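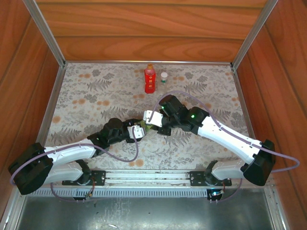
Trano Botanical Bench Cover

Kodarcombe item 576
Sold by the roll or cut to length

The Trano is a printed cover for work tables, packing benches and craft counters. The background is a pale greyish beige. Over it runs a pattern of large grey ferns, fine grey leaves, dark grey flowers and orange blooms, some single and some in pairs or clusters. The ferns are the biggest part of the print and are spread well apart, so a short cut still shows several of them.

It is a wipe-clean cover for indoor use. The printed side has a matte finish and the back is plain. It lies flat under its own weight after a day on the bench and can be fixed with double-sided tape or held under a metal edge rail.

Sizes and cuts

Standard roll width is 48 inches. We cut to the nearest half inch. Orders under one yard are charged as one yard. Cut pieces can't be returned unless they are faulty. If your table has posts at the corners, order the full rectangle and notch it yourself with a utility knife. We don't cut notches in the shop.

Matching the walls

Most people who buy the Trano for a boxed-in bench pair it with the Ashby wall panel. Ashby has an orange-brown wood-grain face with curved, darker grain and dark seams between the planks. On a back wall the seams should run level. Side panels come in the same pattern. Fit the walls first, then the cover, then the metal strip along the base of the back wall.

The orange in the blooms is close to the orange in the panel but is not an exact match. Ask for samples of both before you order a full set. Samples are free and go out every Tuesday.

Care

Wipe with a damp cloth and a little dish soap. Dry it before you put paper or cardboard down. Don't use scouring pads, bleach or solvent cleaners. Keep hot pans and glue guns off it. Small parts in clear or pale plastic can be hard to pick out against a print, so for sorting work you may prefer the plain Clevovton cover, which comes in the same width.

Questions we get

Can it be laid over an old cover? Yes, if the old one is flat and clean. Bumps will show through.

Does the pattern repeat line up if I join two pieces? It will if both come from the same roll. Order them together and write "for joining" in the notes.

Can I use it outdoors? No. The print fades in direct sun.

Is there a minimum for trade accounts? Trade pricing starts at 200 yards per year across all covers. Contact Lorraine Quinlan in the trade office.

Cutting and fitting questions go to Rangi Cartwright at the Kodarcombe counter, open until 4 p.m.

Related items: Ashby wall panel, Clevovton plain cover, metal edge rail, corner posts, base strip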